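So the grippers work! Sort of. If you read my last post you'll know we'd got one finger closing beautifully and the other one sulking, and I'd gone home in a mood. Noman had a look on Sunday and found I'd routed the cable on the wrong side of the little pulley (I had, I checked, I'm still cross) and after that it was just a matter of putting 29 tiny screws back in.

Next job was fingertips. The first rubber pads were far too slippery, so Amna ordered some grippier ones from Wanley and we spent the evening trying to pick up the most annoying things we could find. Pens are easy. A teaspoon is fine if you come at it from the side. Anything thin on a string is horrible, because it swings about just as you think you've got it, and then you chase it, and then it swings more! 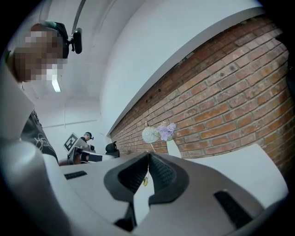
Pendant on a string, between the new pads.

I like the black rims round the pads much more than I expected to. They give you an edge to aim with, and when you're squeezing the thing by hand you really do need to see where the tips are going to meet. The V between them could be narrower though. I've got the drawing open now and I'm going to take a bit off the inside curve and print another pair at the weekend.

Still to do: the trigger spring is too stiff (my hand was aching by nine o'clock), and the shell creaks when you twist it. Humaira reckons a strip of felt inside would sort the creak. I've got some left over from the speaker project, if I can remember which box it went in.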